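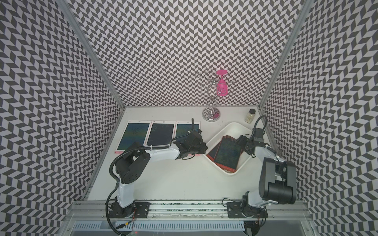
The two-arm cell in tablet week. Yes, they're the kids' kind.

So it's been a while! I promised back in June that I'd write something about the new job, and then the new job ate all my free time. Let me catch you up.

Short version: I spend my days driving a pair of robot arms by hand so that a computer can learn to do what I did. I do one small chore from start to finish, it gets saved as an example (everybody here says "episode"), I put things back a bit differently, and I do it again. Then again. The target for this batch is 2000 episodes, split between me and Sadia Tarar, and if you'd told me a year ago that I'd have strong feelings about the best way to pick up a plastic pen, well, I have them now.

The chore at the moment is LCD writing tablets, the cheap ones you scribble on and then wipe. Some start out flat on the table, some start out stacked in the tray, and the arms have to move them from one place to the other, and on certain runs deal with the stylus too. Sounds like nothing! My niece could do it before breakfast. But a tablet is thin and slippery and wants to lie flat, and a two-finger gripper has a rotten time getting under something that lies flat. What I do is nudge it with the left arm until an edge pokes out over the tray rim, then come in with the right one and pinch. It took me most of a week to find that. Sadia does it the other way around (she's left-handed, I don't know if that matters) and our lead, Tracey Fothergill, wants both versions in the set, so neither of us is allowed to win the argument.

The stylus is the part I secretly love. You have to grab it near the middle or it swings, and the holder groove along the top of the tablet is not very forgiving.
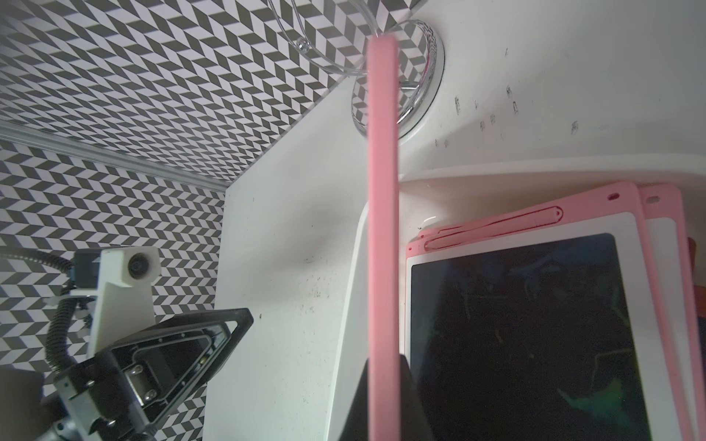

My first day of stylus runs I got 16 keepers in the whole afternoon and went home in a terrible mood. The ones where I fumbled weren't thrown out, by the way. If I drop it and pick it up again cleanly, that gets tagged as a recovery, and Tracey says those are worth more to her than the pretty ones. The earlier model, Lenar, had been trained on almost nothing but tidy runs, and when it missed a grab it would carry on like it was holding something, gliding across the table with empty fingers and setting down air. I laughed so hard I had to leave the room. Sadia has a clip of it that she plays whenever one of us is grumpy.

The other thing that surprised me is how much of the work is messing things up on purpose. Between episodes I turn the tray, shuffle the tablets, swap which one is on top. We also set out a few things that have no part in the chore, like a wine glass on a wire holder or a jar with a lid, and move them every so often. If they always sat in the same spot the model would start using them as landmarks, and then you take the glass away and it goes to pieces. I got told off in my second week for being too neat. My resets all looked the same! I line things up without noticing, apparently. I now use a sheet of start positions that Tracey prints for me, 19 to a page, and I cross them off with a pencil.

And the speed. I came in thinking fast was good, and it is, kind of, but if I rush then my hands do little jerks and the arms copy every one of them. Slow is bad too, because long pauses teach it to pause. The sweet spot is something like stirring soup. My shoulders still ache by four o'clock and I've bought one of those heated neck things, which I recommend to everyone.

Anyway, after the tablets we're supposed to move on to folding cloths, and Sadia is already dreading it. I'm kind of excited? Cloth never lands the same way twice, so maybe I'll finally stop getting notes about my resets.

Oh, and for those who asked, the tomatoes did fine without me. Sauce recipe next time, I've got the jars out and everything.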